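Datitz Canvas Zip Pouch

Home > Bags and Cases > Pouches

A small zipped pouch in natural canvas, suitable for pens, make-up, sewing bits or charging leads. It is the plain version of the Datitz range and comes without printing, so it can be used as it is or decorated at home.

The pouch opens along the top edge. Inside is a single lined compartment with no pockets or dividers. The sides are soft and have no stiffening, so it packs flat when empty.
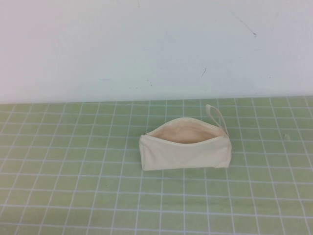 Printing and decorating

The outside takes fabric paint, iron-on transfers and hand embroidery. Wash the pouch once before painting. When ironing a transfer, put a folded tea towel inside and keep the iron away from the zip.

Care

Machine wash at 30 degrees with the zip closed. Reshape while damp and dry flat. Do not tumble dry. The canvas may shrink slightly on the first wash.

Ordering

Sold singly or in packs of 45. Packs are sent from our Dostiseck warehouse and cannot be split. For school and club orders, or to ask about screen printing, contact Danuta Krajewska in trade sales.

Unused pouches can be returned within 90 days. We cannot take back pouches that have been washed or decorated.

Related items
Datitz Drawstring Bag
Datitz Canvas Tote, long handles
Gikura Fabric Paint Set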